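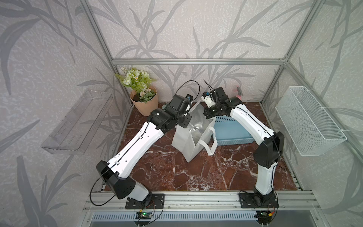 Fig. 4. Leaf and reed pattern on a back wall and two side walls.

Section 5. Hanging Nindoren Wallcovering on Three Walls

Read Section 4 (Preparing the Wall) first. New plaster must be sealed with Emach primer and left overnight.

What you need
Paste, a 9-inch roller, a plumb line or level, a snap-off knife with spare blades, a smoothing brush, a seam roller, a sponge and two buckets.

Note: One roll is 248 inches long. Large patterns waste more paper than small ones. Check the repeat on the label before you work out how many rolls to buy.

5.1 Hanging the first strip
1. Check that all rolls carry the same batch number. Return any that do not match before cutting.
2. Find the center of the back wall and draw a vertical line there with the level.
3. Cut the first strip 4 inches longer than the height of the wall.
4. Roll paste onto the wall, a little wider than the strip. Do not paste the paper.
5. Set the edge of the strip on the line, with 2 inches extra at the top. Smooth from the middle out.
6. Trim top and bottom with a new blade. A dull blade tears the paper.

Caution: Turn off power at the breaker before loosening outlet or switch plates.

5.2 Working into the corners
1. Measure from the last full strip to the corner at the top, middle and bottom. Use the largest figure and add half an inch.
2. Cut the strip to this width and hang it so the extra wraps onto the side wall.
3. Draw a new vertical line on the side wall. Corners are seldom square.
4. Hang the rest of the cut strip to the new line, overlapping the wrapped edge. Match the pattern at eye level first. A small mismatch in the corner is normal.
5. Wipe paste off the face with a clean damp sponge. Do not rub.

5.3 Keeping leftovers
Roll offcuts with the pattern facing out and keep them somewhere dry. A fabric bag is better than a sealed plastic one, which can trap moisture. Write the batch number and the room on a slip of paper and put it in with them.
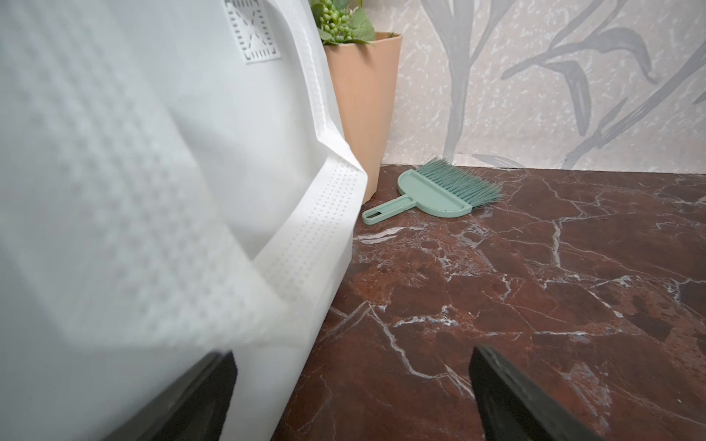 5.4 Drying and first cleaning
1. Keep windows closed and heating low until the paper is dry. Room humidity should stay below 57 percent.
2. Press down any lifted seams with the seam roller while the paste is still soft.
3. Wait two weeks before wiping the surface. Use plain water only.

Note: Dark prints show dried paste more clearly than pale ones. Check them from the side, with a lamp held close to the wall.
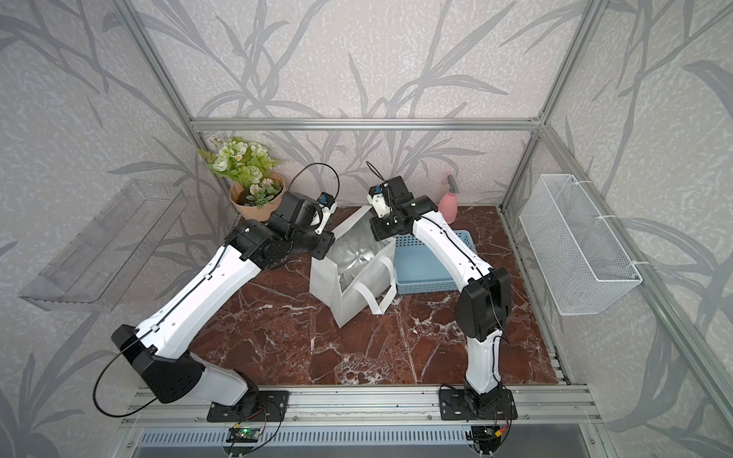 A customer in Etley wrote to say that her corner seams opened in February, after the heating came on, and that a thin line of Blackburn seam adhesive closed them again. We recommend the same repair. Apply it with a fine brush, press for one minute and wipe off the excess.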